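Small Batch, Full Shelf

214 shares | 17 comments

Rattana Chaimongkol started making face balm in her kitchen when her son's cheeks cracked in their first Canadian winter. She melted beeswax in a soup pot and poured it into baby food jars. Friends asked for some, then friends of friends, and by the following June she was selling it at a market under the name Wesance.

The company now has 26 products and its own building on the edge of an industrial park. The best seller is still the balm, with a little less wax than the first version and no added scent. A night cream called Grellmont came later and costs twice as much. Chaimongkol says she argued against the price and lost.

"I wanted it to be something you'd use every day without thinking about it," she says. "But the oil we put in it is expensive, and there's no way around that."

The argument was with Chaiwat Kaewmanee, her business partner, who looks after the formulas and most of the buying. He trained as a chemist and worked on paint for eleven years. He says the work is closer than people expect. Both are about getting oil, water and powder to stay together in a container for a couple of years, at whatever temperature the customer happens to keep it.

Kaewmanee keeps a shelf of old samples in a cupboard with the heat turned up. Every few weeks he opens them, smells them and rubs a bit on the back of his hand. A cream that goes grainy or sour in the cupboard doesn't go on sale. One lip colour spent most of a year in there and was dropped when it started to sweat.
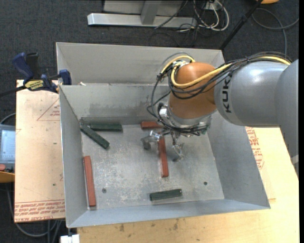

Dry colour is the hardest part of the business, in his view. Mineral pigment gets into everything, and a trace of red iron oxide will turn a pale powder pink. Kaewmanee is fussy about what his materials have been sitting in before they reach him, and he'll talk at length about surfaces. A big metal bin with a scuffed, scratched floor is fine for plenty of industries, he says, but he wouldn't want loose pigment anywhere near one. Fine powder settles in scratches and is slow to come out. His own tubs are smooth, have lids and are used for one shade only.

The shade range is the thing customers write in about most. Wesance launched its pressed foundation in six shades, and the letters were not kind. Chaimongkol, who couldn't wear any of the six herself, agreed with them. The line was pulled, reworked and brought back the next spring under the name Skudex, with more depth at the dark end and several golden and olive tones in the middle.

They tested it on 350 people, mostly recruited through hair salons and a community college. Each tester took home two shades and wore them for a week. The forms came back with complaints about the compact as well as the powder. The mirror was too small and the hinge was stiff. Both were changed.

The first run was 1000 compacts, and nearly all of them went in the first month. Chaimongkol still packs orders in the afternoon when things are busy. She puts a sample of the balm in every box.

A tinted sunscreen, Harasym, is next. It has been in the heated cupboard since the fall, and Kaewmanee isn't ready to give a date. The version he likes best feels light but leaves a grey cast on darker skin, and the one without the cast is too greasy for Chaimongkol. They are on their ninth try.

"He'll want a tenth," she says.

17 comments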